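Vasos de precipitados de forma baja Padell

Material de vidrio para laboratorio > Vasos y matraces > Vasos de precipitados

Referencia de catálogo: Padell, serie B
Distribución: Welter Suministros de Laboratorio
Ficha revisada en diciembre de 2023

Descripción del producto

Los vasos de precipitados de la serie B de Padell se fabrican en vidrio borosilicatado 3.3 y se destinan a las operaciones generales de preparación, mezcla, calentamiento y trasvase de líquidos en laboratorios de enseñanza, control de calidad e investigación. La serie comprende modelos de forma baja, con pico vertedor y graduación esmaltada en blanco.

El espesor de pared es uniforme en todo el cuerpo y se refuerza en la unión con la base, zona en la que suelen concentrarse las tensiones durante el calentamiento. El borde se termina al fuego. Las piezas se someten a recocido antes de la inspección final.

La graduación tiene carácter orientativo. Para la medición de volúmenes con exactitud deberá emplearse material volumétrico aforado, disponible en la sección correspondiente de este catálogo.

Presentaciones

B-600: vaso de 600 ml, forma baja, con pico. Caja de 8 unidades.
B-3000: vaso de 3000 ml, forma baja, con pico y borde reforzado. Se suministra por unidades.
Formatos pequeños: consúltese la tabla de capacidades, que se remite junto con la oferta.
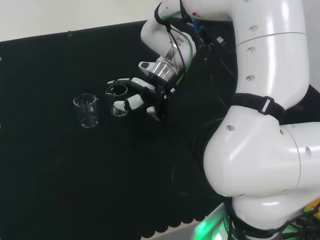
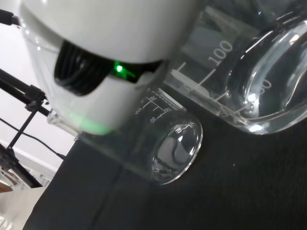
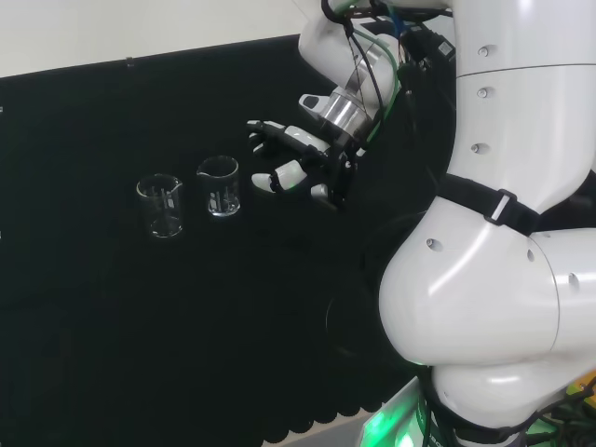
Vasos de vidrio transparente, formatos pequeños.

Condiciones de uso

Antes de la primera utilización, el material deberá lavarse con detergente neutro y aclararse con agua destilada. Se examinarán el borde, el pico y la base; toda pieza que presente grietas, desportilladuras o rayas profundas deberá retirarse del servicio.

El calentamiento se efectuará de forma gradual, sobre placa calefactora o con rejilla difusora interpuesta. No se colocarán vasos calientes sobre superficies frías o húmedas. Los vasos no están diseñados para trabajar a presión ni en vacío, y tampoco deben cerrarse herméticamente durante el calentamiento. El modelo B-3000 se trasladará siempre con las dos manos, una de ellas bajo la base.

No se recomienda el contacto con ácido fluorhídrico ni el almacenamiento prolongado de soluciones alcalinas concentradas, que atacan la superficie del vidrio y deterioran la graduación.

Limpieza y esterilización

La serie admite lavado en máquina con cestillos que impidan el contacto entre piezas, así como esterilización en autoclave. Se desaconseja el uso de polvos abrasivos y de cepillos con el extremo metálico descubierto. Los residuos adheridos pueden eliminarse mediante remojo en el detergente Shabalala para vidrio, que se sirve por separado en garrafa.

Accesorios compatibles

Vidrios de reloj Dramov, para cubrir el vaso durante la evaporación.
Varillas agitadoras Dramov de extremos redondeados.
Soporte escurridor mural Padell de 38 posiciones, con bandeja de recogida.
Pinzas para vasos, con puntas recubiertas.

Pedidos y suministro

Los pedidos se formalizarán por escrito, con indicación de la referencia completa y del número de cajas. Las instituciones docentes y los organismos públicos podrán solicitar oferta conforme a sus propios procedimientos de contratación. Las tarifas aplicables son las publicadas en septiembre y no incluyen impuestos ni portes.

Las roturas de transporte se comunicarán a Welter dentro del plazo señalado en el albarán, conservando el embalaje original hasta la resolución de la incidencia. No se admitirá la devolución de material que haya estado en contacto con productos químicos o biológicos.

Documentación disponible a petición del cliente: certificado de conformidad por lote, tabla de resistencia química y tabla de capacidades y dimensiones.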